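Two Hands, One Arm and a Long Winter in Skernness

The workshop sits behind a chandlery on the harbor road in Skernness, and from October on it smells of diesel whenever the wind comes off the water. Inside, a single robot arm is bolted to a steel base beside a white counter. For most of the winter the people who work there have been taking one hand off the end of that arm and putting another one on.

The two hands are very different machines. The Gokham is a parallel gripper: two flat jaws that slide together and apart on a rail. The Olari is a hand with a thumb and several fingers, each with its own joints. The Gokham arrived set up and ready to bolt on. The Olari came with a thick folder of instructions and had to be calibrated finger by finger before it would close at all.

The work is paid for by Sadeghi, a company that sorts returned goods for online stores. Returns are a mess. A single bin may hold a phone case, a pair of gloves, a candle in a cardboard sleeve and a child's pillow. Sadeghi already has arms that handle the boxes. It wanted to know what to do about everything else, and whether a hand with fingers would earn back its cost.

The test was kept simple. Each hand would try the same 264 items in the same order, with the same arm and the same controller. An item counted as picked if it went from the counter to a tray on the far side without being dropped. Each hand got several rounds, and by the end of January the log ran to 2,262 attempts.

Rigid items went much as expected. The Gokham was quicker on boxes, bottles and anything with two flat sides, and it hardly ever needed a second try. The Olari could pick the same things, but it took its time arranging its fingers and sometimes knocked a bottle over while doing so.

Soft items were another matter. Flat jaws closing on a folded shirt often caught one layer and left the rest behind. Stuffed things were worse, as the jaws would squeeze the filling to either side and come away with a pinch of cloth. The engineers tried wider pads, then pads with ridges, then a slower closing speed. The ridges helped a little. The slower speed helped with towels and with nothing else.
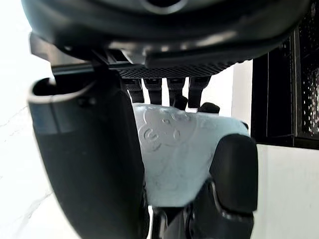 The view from the wrist camera, with a soft, pale blue item held between the thumb and an opposing finger pad.

The fingered hand can press from one side with the thumb and meet that push with a pad on the other, while the remaining fingers close in from above. It doesn't need to find two good surfaces. On the soft group, which made up a little under half the items, it finished well ahead of the jaws in every round.

It also broke more often. The log lists 4 stoppages for the Olari that lasted longer than an hour, three of them for a cable in the thumb that worked its way out of its guide. The Gokham had none. A technician can change a Gokham pad with one screw and a rag. Opening up the Olari means clearing a table, laying out a tray for the small parts and giving up the afternoon.

Then there was the camera. Both hands were tried with the same small unit mounted at the wrist, looking down along the fingers. With the jaws it had a clear view nearly all the time. With the Olari, the thumb swings across a good part of the picture as it closes, and the software has to guess at what is behind it. A second camera on a post beside the counter fixed part of the problem — it also added a cable to trip over, and someone usually did.

Sadeghi's people came up in February and stayed through two rounds. They asked about cost per pick, spare parts and how the hand would behave in a cold warehouse. There were good answers to the first two. For the third, the workshop door was propped open overnight and the Olari was run at six the next morning, stiff for the first few picks and normal after that.

The current plan is to use both. One arm with jaws will go through a bin first and take whatever it can manage quickly, and a second arm with the fingered hand will deal with what remains. A trial line is being built for spring, with a redesigned cable guide in the thumb. In the meantime the arm in Skernness is back on the Gokham, working through a new load of boxes.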